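Reading the Scorecard: Public Oversight of Contractor-Run Labs
Speaker notes, evening session 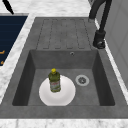 Dark gray composite sink with grooved drainboard, marble countertop (rendering)

OPENING (keep it short, they've just eaten)

Thank the hosts. Thank Chun-yin Su for the introduction, whatever it turns out to contain.

Say who I am: I read contractor evaluations. People ask at parties, and then they go find the cheese. I've been reading the ones for the Wirnham laboratory for long enough that I have favorite years.

For anyone who wandered in: Wirnham is owned by the public and run by a company. The company is called Jarkier. Jarkier has a contract, the contract has a fee, and part of the fee depends on a yearly grade from the oversight office. The grade comes with a written report. The report is where I live.

Tonight is about three things. How to read the report, how to get the report when the link goes dead, and what we asked for in May and what came back.

PART ONE: THE GRADE

Start with the score. Last cycle Jarkier earned 100 percent of the fixed fee, as everyone does, it being fixed. The at-risk part is the one to look at. Write the words AT RISK on the board. Pause. Somebody usually laughs.

The at-risk fee is split across 6 goals. Mission, science, operations, security, leadership, and one called "enterprise stewardship" that I have read four definitions of, each longer than the one before.

Each goal gets an adjective. The adjectives run from Excellent down to Unsatisfactory, and I have never met anybody who has seen an Unsatisfactory in the wild. "Good" sounds like praise. On the fee scale it's the second step from the bottom. Tell the story of the county meeting where the Jarkier man said, with a straight face, that the lab had been rated Good in operations and he was proud of the team. The room clapped. I clapped. I had the scale in my bag.

Reading tips. Go slowly here, people write these down.

Skip the executive summary the first time. Read it last and see what didn't make it in.

Look for "however." The sentence before it was written by someone who wanted the paragraph to go through. The sentence after it was written by whoever stood on the floor of the building.

"Opportunities for improvement" means a problem. "Continued opportunities for improvement" means last year's problem. "Management attention is warranted" means call your representative.

Look for what has vanished. The waste drum backlog had two full paragraphs one year, one sentence the next, and then nothing. I asked if the backlog was gone. I was told it was being tracked elsewhere. I asked where. See Part Three.

(If time is short, cut the bit about footnotes. If time isn't short, still consider cutting it. Peiyu says I always lose the back row there.)

PART TWO: WHERE DID IT GO

Ask for hands: who has bookmarked a government report and gone back to find a page apologizing for itself?

All the hands will go up.

The old Wirnham reading room had every evaluation on one ugly page. It was a wonderful page. It loaded in a second and looked like a bus schedule. Then came the redesign. The new site has a big moving banner, a careers section, and a search box. If you type the exact title of the evaluation into the search box, you get the cafeteria hours.

I don't know whether this was on purpose. I want to be fair, and I'll say it twice if anyone from the press is here: I don't know. Websites get rebuilt. Old addresses get dropped because whoever knew about them retired. What I can say is that we wrote to ask where the reports had moved, and the answer was that the office was "evaluating its content posture." I have it on a mug.

Practical part. Peiyu Shao built our mirror, which is called Flimska. No, it doesn't stand for anything. Peiyu picked it because no one else on the internet was using it, and that turned out to be a sound reason. Flimska holds 551 documents as of this talk: evaluations, award letters, corrective action plans, meeting minutes, a few maps. Every one is stored with the address it came from and the day we took it.

How people can help:

Save the file, not the link. I say this every time and every time I get emailed a link.

Save the cover letter too. The letter often has the dollar figure, and the report often doesn't.

Don't rename things to be helpful. "final report GOOD COPY" is not a title. We have eleven of those. Some of them are mine.

If you get a paper copy, scan the backs. One of our better finds was a handwritten routing note on the back of a blank page.

Mention the Hong binder here. Hong is the small reading library across the river from the lab, and it had a paper binder of the early evaluations on a shelf next to the tax forms. Full run, tabs and all. The oversight office had told us the early ones could not be located. They were located between a dehumidifier and a rack of large-print westerns. Don't gloat. (Gloat a little.)

PART THREE: WHAT WE ASKED FOR IN MAY

We filed one request. We kept it narrow, on advice. We asked for the fee determination letter, the self-assessment Jarkier wrote about itself, and whatever replaced the drum backlog section.

The fee letter came quickly and nearly whole. Credit where due. The records officer was polite and called back when she said she would. Please be nice to records officers. They didn't write the contract.

The self-assessment came with heavy redactions. Read the one surviving sentence from page nine aloud: "Overall, the year was one of significant accomplishment and." The rest is a black bar. I've tried to imagine what accomplishment-and could be that it needs protecting.

Some 50 pages were held back entirely as commercial information. The argument is that a competitor could use Jarkier's own view of its performance to bid against it. I understand the argument. I'd only point out that the customer is us, and it's an unusual shop where the customer may not see the receipt in case another shop reads it.

The backlog item came back "no responsive records." So it is tracked elsewhere, and elsewhere has no records. We've appealed. Chun-yin wrote the appeal and it's better tempered than I would have been. Copies on the side table.

THINGS I WILL BE ASKED

Is the lab safe? I don't know, and I'm wary of anyone who answers that in one word either way. I read paper. The paper says certain things got better, such as the fire protection work, and certain things got quiet. Quiet is what I'm asking about.

Aren't you just against the lab? My brother-in-law works there. So does half my street. They'd like to know the score too, and some of them have asked me for it, which tells you something about the internal newsletter.

Why not let the inspectors handle it? They do handle it. They write it down, and then we'd like to read what they wrote.

Could the fee be cut further? Yes, the contract allows it. Don't get drawn into how much. Last time that took twenty minutes and a man brought out a calculator.

Will there be a new contractor? Somebody always asks. The contract has option years. Jarkier has to earn them, and the test for earning them is, yes, the adjectives.

CLOSE

Sign-up sheet for document checking. It's dull work, done at home, and we need people who can stand to read the same page in two versions.

Next evaluation is due out over the winter, probably late in the afternoon before a holiday. Peiyu has a script watching for it.

Give out the Flimska address. Spell it. Spell it again.

Stack the chairs, room has to be clear by 9:30.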